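About Lellard Electrical Supply

We sell electrical parts to contractors, maintenance crews and homeowners from our counter in Clulley and a smaller branch in Lema.
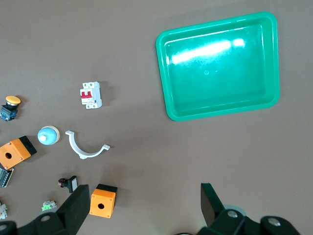 The business began as a repair shop for well pumps and farm motors. Customers kept asking for the parts we used on the bench, so we put up shelves along one wall and started selling them. Within a few years the shelves took up more room than the repair work. We stopped fixing motors when we moved to the current building on Brunirell Road, but we can still point you to a shop that does.

What we carry

We stock 2973 items between the two branches – mostly breakers, panels, switches, terminal blocks, conduit fittings and wire. Wire is sold by the foot or by the spool. If a part isn't on the shelf in Lema, the van from Clulley can usually bring it over by the next morning. Orders placed before 2 p.m. go out the same day.

We also keep a section of older parts for buildings that haven't been rewired in a long time. It isn't in the online catalog. Call with the part number, or bring the old piece to the counter and we will try to match it.

Who we work with

More than 700 trade accounts buy from us. Most are small contractors with one or two trucks. We also supply school districts, a dairy, several apartment managers and the county water department. You don't need an account to shop here, and the shelf price is the same for walk-in customers. Account holders get monthly billing and can send someone else to pick up an order.

Returns

Unused parts in their original packaging can come back within 60 days. Cut wire can't be returned. Special orders depend on the manufacturer, so ask before you place one.

The Clulley counter opens at 6:30 a.m. and Lema opens at 7. Both branches close for a week in August for inventory.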